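Court records from the Piva land cases

Cataloging of the Piva land dispute papers resumed in September. The series holds 496 items, of which 309 are witness statements taken before the magistrate at Azar. Joelle Majali has matched 22 of the statements to names in the parish tax rolls.

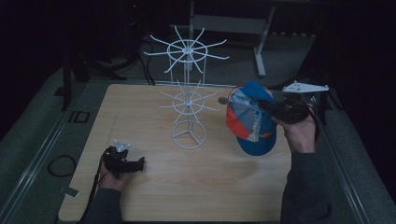

White wire rack with two tiers of hooks; baseball cap at right.

Two statements give different dates for the same arrest. Ayman Srour considers the later one a copying error — the clerk's hand changes on that page — and both dates will stand in the index. Folders 1 to 21 can now be requested at the Wenimo reading room. Allow up to three days for retrieval.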